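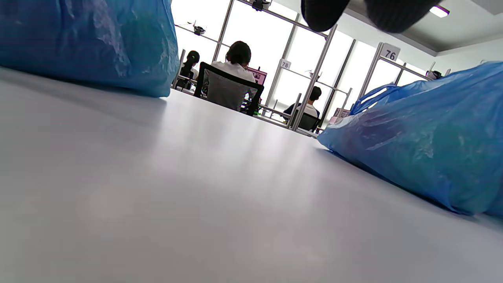

Dear Larno, I have read your strip since February and I still don't know whether the badger is meant to be the same badger every week. Could you please put the answers somewhere, so that I can stop asking my husband?

A reader signed that one only "Puzzled in the bath", and it was the nudge I needed. So, with thanks to everyone who has written in, I've gathered up the questions that come round most often and answered them as best I can.

Is it the same badger every week?

Yes, it is, and his name is Niven. I'm sorry if that has been unclear! He changes size a good deal, I know, and he had a waistcoat for a while which I then forgot to draw. The goose is also the same goose, except in the seaside strips, where there are two of them and they are cousins.

How often does a new cartoon appear?

Once a week, with the odd extra when I have an idea that won't keep. I did try doing two a week and found that the second one was nearly always about being tired, so I went back to one and we were all happier for it, I think.

Where do the jokes come from?

I wish I had a grander answer for you. I keep a notebook by the kettle and write down things I've misheard, and every so often one of them is funny the next morning. Most aren't. The one about the vicar and the stapler sat in that notebook for 15 months before I saw how it ought to end – and I still get letters telling me it should have ended differently.

I didn't understand last week's. Was I supposed to?

Please don't worry. It was a pun on a sort of cheese, and if you don't happen to know the cheese then there isn't much left to look at besides a goose in a hat. You're always welcome to write and ask, and I promise I won't be offended. My own family ask quite regularly.

What do you draw with?

A dip pen and black ink on fairly heavy paper, and then watercolour for the larger ones. The lettering is done by hand as well, which explains the spelling. I scan everything afterwards and tidy up the smudges, though I leave a smudge in if it has landed somewhere helpful.

Is there a book?

There is! It's called Gonura, after the made-up town where the animals live, and it has 51 strips in it along with some early sketches that I was talked into including. A second collection is on the way, called Stasach, and I'll put a notice on the front page as soon as I know when it will be ready. Signed copies can be had by writing to me first. Do tell me who it's for, and how they spell it.

Can I use a cartoon in our parish magazine, newsletter or talk?

Very often, yes. Small newsletters may print one strip for nothing, so long as my name stays on it and nobody changes the words. For anything that's being sold, or for more than one strip, drop me a line and we'll come to some arrangement. Tea towels are a longer conversation.

Will you draw my dog?

I'd love to draw everybody's dog, but there are 17 people on the waiting list and I'm a slow worker, so I've had to close it for now. Cats are on the same list, I'm afraid.

Why don't you do politics?

I did, years ago, and by the time the ink was dry the minister had usually resigned. Badgers stay put.

How do I get in touch?

Use the contact form at the foot of any page. I read everything and reply to most of it, though it can take me a fortnight or so if the weather is good.

Last updated 07/03/2021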